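Rillwood wall paint, one long hallway later

I've been putting off the hallway since we moved in. It was a tired beige that showed every bag scrape, and every time I carried groceries through it I told myself next month. Then my brother-in-law Leandro Carretero did his kitchen in Rillwood's matte wall paint and wouldn't stop talking about it, so in December I gave in and bought two cans.

Price first, as that's what I always scroll down for. I paid 93 dollars for the pair, plus 8 for a roller sleeve. That's more than I've ever spent on paint! The Trikard stuff I used in the bedroom was a lot cheaper and it's holding up okay, though it did need three coats and it smelled like a swimming pool for a week.

The Rillwood is thick. Really thick, almost like pudding when you open it, and you have to stir it for way longer than you think (I gave up too early on the first can and had a streaky patch by the light switch that I had to go over). Once it's mixed it rolls on beautifully. Hardly any drips, and it stays wet long enough that you can go back over your edges without leaving those shiny lines. I did the first coat after breakfast and the second one that same evening.

Color was the hard part. I spent an embarrassing amount of time going back and forth between a safe oatmeal and a proper yellow next to dark gray. My worry with strong yellows is that they change so much depending on the light, and a chip the size of a playing card tells you nothing about that.

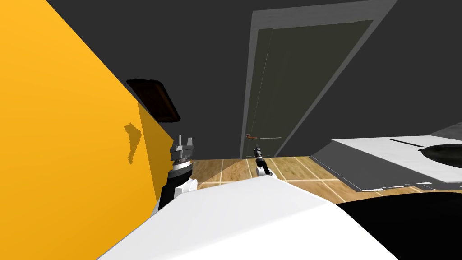
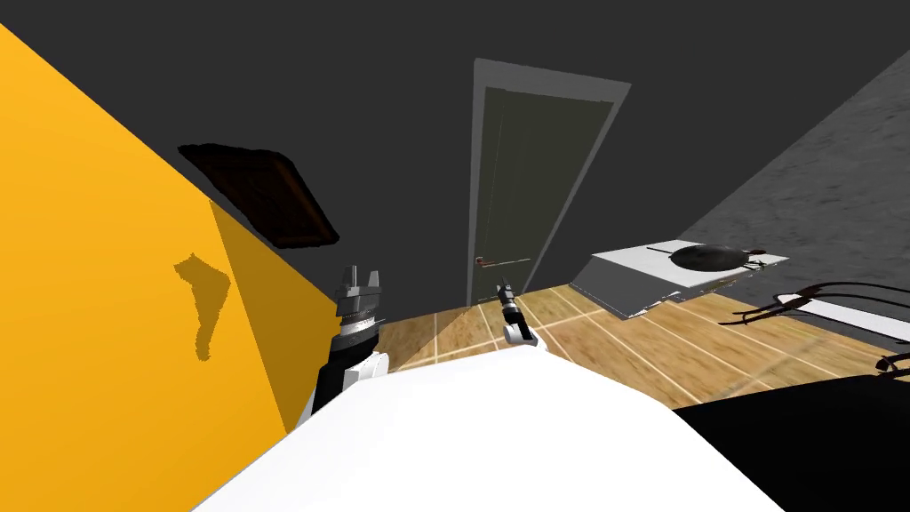
Golden yellow wall against dark gray, in two computer renders.

I went for the yellow, on one long wall only. In the morning it's cheerful, and by dinner time it goes a bit mustardy, which I like more than my husband does. If you're nervous, buy the sample pot and paint a big piece of cardboard you can move around the room.

Coverage was good but not amazing. Two coats hid the beige everywhere except down by the baseboards, where I did a third with a small brush. The can says it's washable after 21 days, so I waited, and then I went at a muddy dog smear with a damp sponge. It came off and the finish didn't go shiny. I can't say that for the Trikard.

Now the grumbles. The lid is awful. It bent the first time I pried it up and never sealed right again, so I ended up pouring the leftovers into a jar. And the touch-ups do show a little if you look along the wall from the side - keep that in mind if you have kids or a dog with a waggy tail.

I'd buy it again for a hallway or a kitchen. For a guest room or a closet I'd save the money and get something cheaper. I still have the stairwell to do, and I've got my eye on a dark green for that.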